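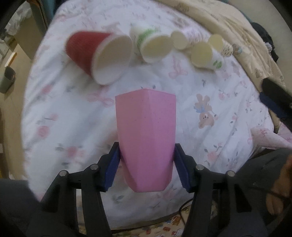

**Susum**

食器棚のいちばん下の引き出しが閉まらなくなったので、紙コップを整理した。奥で何かが引っかかっていて、手を入れたら折り紙くらいの厚さにつぶれた紙コップが1個出てきた。それは捨てた。

うちには紙コップが多い。来客用に買った残り、引っ越しのときに買った残り、店でもらったもの、袋を開けたまま輪ゴムで留めてあるもの。大きさがそろっていないので重ならない。重なったとしても、途中で斜めになって引き出しの天井につかえる。

とりあえず種類ごとに1個ずつ出して、横に倒して並べてみた。

いちばん大きいのは赤い紙コップ。外側が濃い赤で、口のふちは白い。冬に鍋をやるときに買ったもので、去年の12月に開けてからほとんど減っていない。大きいので麦茶をたっぷり入れられるのはいいが、重ねると場所をとる。

次が白地に緑の模様の帯が入ったもの。中くらいの大きさで、普段いちばん使うのはこれだと思う。歯みがきにも、薬を飲むときにも使う。近所の Laklow という雑貨屋で、100個入りが764円だった。レシートが袋の中に残っていたので値段がわかった。

残りの3つは小さい。淡いピンクとグレーの印刷があるもの、葉っぱのような緑の柄がついたもの、細かい文字が入ったクリーム色のもの。どれも試飲コップに近い使い方をしている。小さいのが3種類もあるのが今回いちばんの問題で、似た大きさなのに底の幅が少しずつ違い、混ぜて重ねると抜けなくなる。無理に引っぱって口のところを何個かだめにした。

ピンクのコップだけは紙ではなくプラスチック。丸くなくて、面が角ばっている。底に向かって細くなり、下のほうにも斜めの面がある。つやはあまりない。洗って使うものなので本来は別の棚に置くべきなのに、なぜか紙コップと同じ引き出しに入っていた。買ったのは Drundideck に寄ったときで、同じ形の水色もあったが、そちらはふちが欠けて去年処分した。

角ばった形は見た目が気に入っている。ただ、洗うときはスポンジが角の内側に届きにくい。茶渋がつくと面の境目に残る。うちでは指にスポンジを巻いて、縦の角に沿って下まで押している。

## 分け方

決めたことを書いておく。

- 赤（大）は箱に入れて上の棚へ。鍋のときだけ出す
- 緑の帯（中）は引き出しの手前。袋から出して、口を下にして重ねる
- 小さい3種類は、種類ごとに別の袋。混ぜない
- ピンクのプラスチックは洗面所へ移す

小さいものは1種類に絞りたかったが、まだ使えるので捨てるのはやめた。細かい文字の入ったクリーム色のものから先に使い切ることにする。これがいちばん残りが少ない。

袋は台所にあったチャック付きのものを使った。最初は元の袋に戻そうとしたが、開け口が裂けていて、引き出しの中でまた散らばりそうだった。チャック付きの袋だと横にすると長さが少し足りず、小さいコップでも一度に全部は入らない。2袋に分けた。

口を下にするか上にするかは迷った。上にしておくと取り出しやすいが、ほこりが入る。下にすると、引き出しの底が汚れていたら意味がない。そこで先に引き出しを全部抜いて、底を拭いて、古いシートをはがした。シートの下から楊枝と、どこかのふたが出てきた。ふたに合う容器は見つかっていない。

新しいシートは Rana で買った。79円の切りっぱなしのもので、幅がちょうどよかったので長さだけはさみで切った。ついでに仕切りの箱と棚用のかごも買い、シートと合わせて1324円。かごは買わなくてもよかったかもしれない。棚に置いてみたら高さがぎりぎりで、赤いコップの箱を入れると出しにくい。今は赤いほうを棚にそのまま置いて、かごにはラップとアルミホイルを入れている。

引き出しは閉まるようになった。中くらいのコップは列にして置くと奥のものが転がるので、仕切りの箱を横向きにして押さえている。箱の向きが逆だと取っ手の部分が当たって、また閉まらない。

ピンクのコップを洗面所に持っていったら、今度は歯ブラシ立ての横が狭くなった。底がそれほど広くないので、肘が当たると倒れる。水を入れていないときは伏せて置くようにした。

次は割り箸の引き出しをやる。こちらも奥のほうがどうなっているかわからない。

2020年8月10日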